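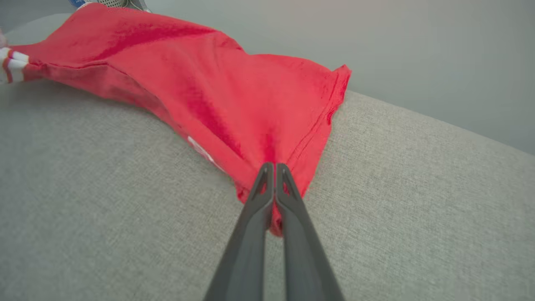 Cuando Impi Juntunen y yo elegimos el regaliz salado para el trabajo de Cultura y Alimentación, media clase puso cara de asco, ¡y todavía no lo habían probado! La idea era sencilla: averiguar por qué un sabor tan raro gusta tanto en el norte y tan poco aquí. Hicimos la cata un viernes, después de comer, con 23 compañeros y tres muestras (la suave de Ostberg, la intermedia de Somik y la fuerte de Caruso, que a mí me sigue pareciendo brutal). Para puntuar usamos una escala de colores, y el tope, el «no lo vuelvo a probar en mi vida», era un rojo como el de la camiseta extendida sobre la tapicería gris. Caruso se llevó casi todos los rojos, claro.

Lo que sabe a «salado» no es sal de mesa, es cloruro de amonio, y pica un poco en la nariz. Impi creció comiéndolo y lo describe como «a casa de la abuela». Yo lo describiría más bien como a farmacia, aunque confieso que a la tercera pastilla ya le iba cogiendo el gusto.

Compramos 500 gramos en total y sobró muchísimo, sobre todo del fuerte. Con las sobras, Urs Holzer, nuestro tutor, nos propuso probar algo dulce, así que hicimos un helado de nata con el regaliz de Somik picado. Quedó de un gris feísimo, pero la gente repitió (¡hasta dos de los que habían votado rojo!).

Si repitiéramos el trabajo, daríamos agua y pan entre muestra y muestra, porque el sabor se queda en la boca una eternidad y creo que eso perjudicó a la última. Las puntuaciones completas están en el anexo, junto con la receta del helado.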